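Come look after our two-arm cell (part-time cell keeper, Pralstead)

Hi! I'm Smaranda Ilie, and for the past while I've been the person who keeps the two-arm shelf cell at Pralstead alive. I'm moving over to our Govville site after the holidays, so I need to hand it to somebody, and I'd really like that somebody to enjoy it as much as I do (most days, anyway).

The job is 14 hours a week, mostly mornings. You'd report to Hye-jin Kang, who runs the floor and is very good at leaving people alone when they're busy. You don't need a degree. You do need to be comfortable with a hex key, a multimeter and a label maker, and you need to be the kind of person who writes down what you changed before you go to lunch.

So what do you do all day? You come in, you walk the cell with the power off, you run your hand along the cables at each joint and look for rubbing. Then you power up, home both arms one at a time, open and close the grippers a few times, and set out the props for whatever task is on the sheet. After that it's a mix of resets, small repairs and arguing with Clerkum, our logging software, which has its moods.
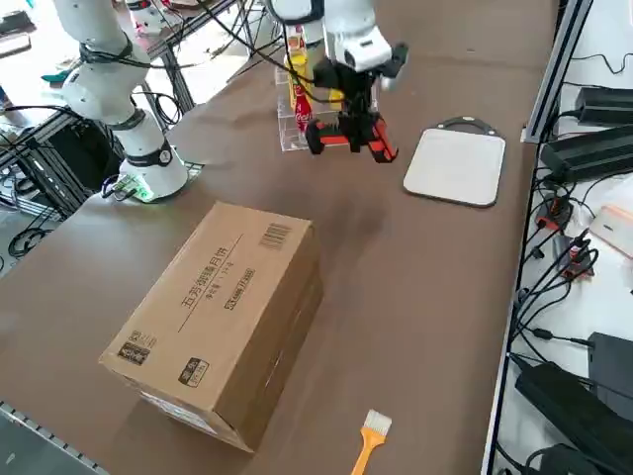
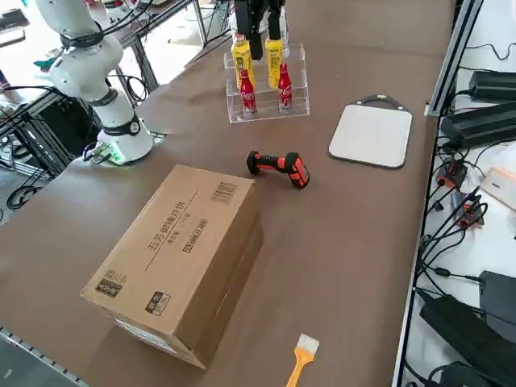 Cables are going to be most of your life here, so let me be up front about them. When I took over the cell I spent my first two weeks doing almost nothing else, and I still think it was the best thing I did. Every arm has a harness that has to follow it through its whole reach without pulling tight or sagging into the work, and every time somebody changes a gripper the slack changes too. Then there's the power side. All those black adapters past the aluminum rail look alike at seven in the morning, and I'd love for you to finish the tagging I started in August, both ends of every cord, so that the next person can pull the right one on the first try. If you have opinions about strain relief, please put them in your application. I mean it!

The other half is the props. The clear rack has to go back to the same spot between runs, and the bottles have to stand where the task sheet says, yellow ones up top, or the run gets thrown out and Corina Ghiță comes over from the data side to ask what happened. She's lovely about it but you only want that conversation so many times. You'll also check the finger pads for wear, wipe the tabletop, and re-check the base bolts on a schedule (it's taped inside the cabinet door, and yes, it's in my handwriting, sorry).

Bigger repairs you won't do alone. Ifor Bevan handles joint swaps and anything inside the controllers, and he'll let you sit in and hold the flashlight until you want to try one yourself. I'd say take him up on it. Our last joint swap took us 97 minutes from lockout to first test move, and I learned more in that stretch than from the whole manual.

What I'm hoping for:

Some hands-on repair background. Bikes, printers, vending machines, stage lighting, all fine.
Patience with a reset that has to be done the same way many times in a morning.
Willing to hit the stop button without asking anybody first.
Able to lift a boxed arm with a second person.
Nice to have: a little Python, enough to read an error log and change a number in a config file.

What you get: paid training for the first 8 shifts with me standing right next to you, your own tool drawer with a key, free parking behind the building, and the good coffee from the Moldovan bakery across the street whenever Hye-jin is buying. We pay weekly. Delia Sima in the office can tell you the rate and answer anything about schedules or paperwork, and she's much faster on the phone than by email, extension 3352.

To apply, send Delia a short note about something you fixed and how you figured out what was wrong with it. A resume is fine too, but I'll read the note first. A photo of your wiring, if you have one, will get you moved up my pile.

We're holding a walk-in morning on Saturday, October 3, 2020, and you're welcome to come see the cell running before you decide. Masks on, closed-toe shoes, long hair tied back. Ring the side bell and ask for Smaranda.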